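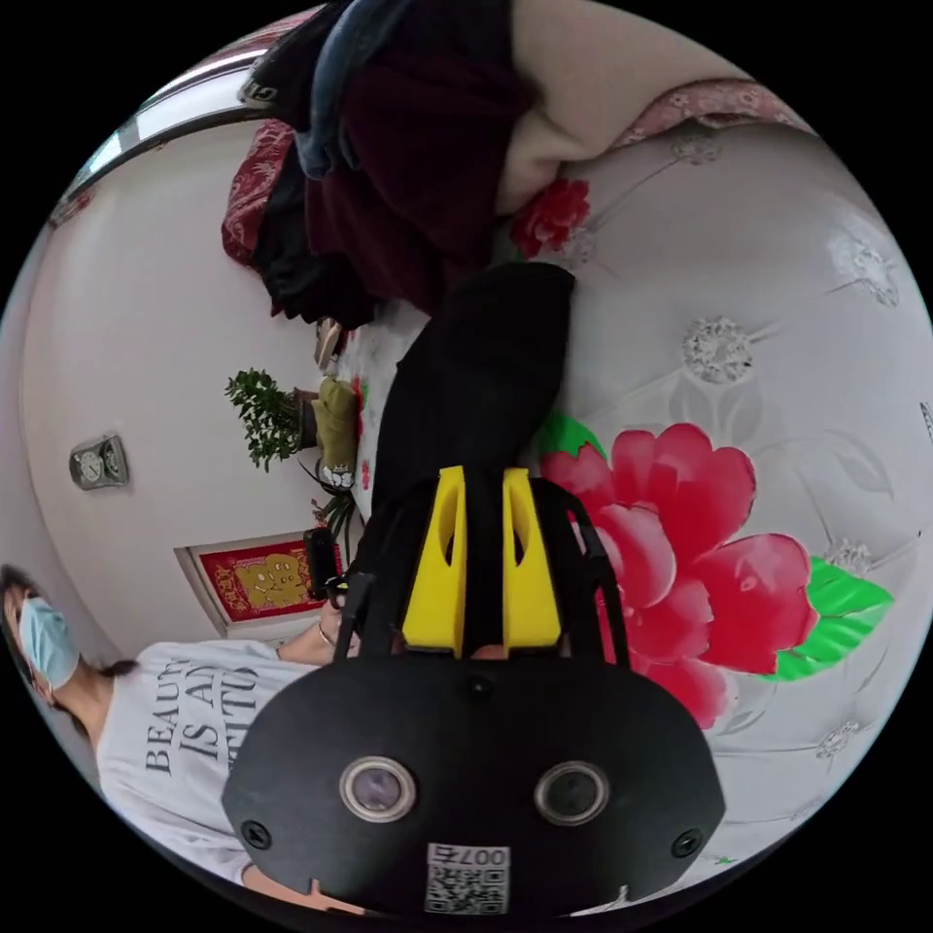 Quilted cover with the red peony, black item laid on top, rest of the clothes heaped further up.

Ticket 900: black lint on guest bed cover
Opened by: Benedek Illés
Status: open, waiting on wash test

Problem: dark fluff keeps turning up on the white quilted cover after clothes are sorted on it. It collects in the tufts and doesn't come off with a dry hand brush. First noticed in February, after the Hirnitz winter load. The cover was washed once at 40 C with no change.

Checked so far:
- Dryer filter. Clean.
- Roller on the cover, 12 passes. Flat parts fine, tufts still gray.
- Denim jacket rubbed on a white towel. No mark. 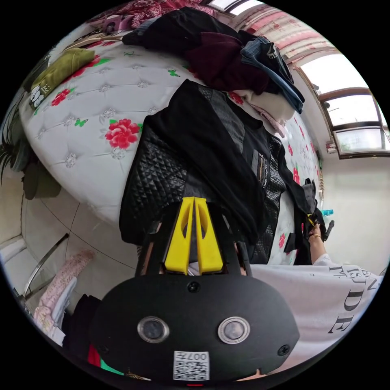 Black quilted jacket spread out on the bed, maroon sweater and denim further up.

Reply from Győző Dobos:
The quilted jacket is smooth on the outside, so I doubt it sheds much. Turn it inside out and check the lining at the cuffs. I would look at the knits first, then anything black with a brushed inside. Please do one item at a time on the towel and shake the cover out in between. With the whole pile on the bed you can't tell which one did it.

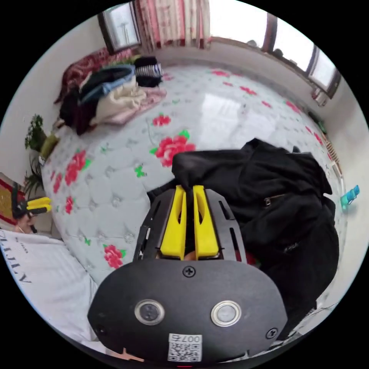 Hegedűs House, Laundry and Linen Team

Update, 2020-04-11
Jacket lining tested, clean. Maroon sweater left a little red fuzz, nothing black. The black piece with the metal zipper left almost 17 specks on the towel in one rub, so that goes to the top of the list. Bagged separately. The striped item hasn't been tested yet.

Sorting moved off the bed for now. Table with the flowered cloth is in use until this is closed, as the cloth is glossy and wipes down with a damp rag. 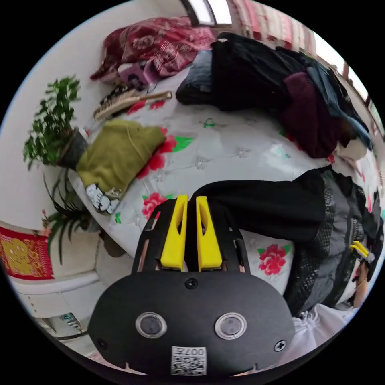
Black garment with speckled bands, sleeve out across the tablecloth.

Next: test the speckled bands, wash the zip item alone inside out at 30 C, then repeat the towel rub. Cover stays off the guest bed until Győző has seen the result.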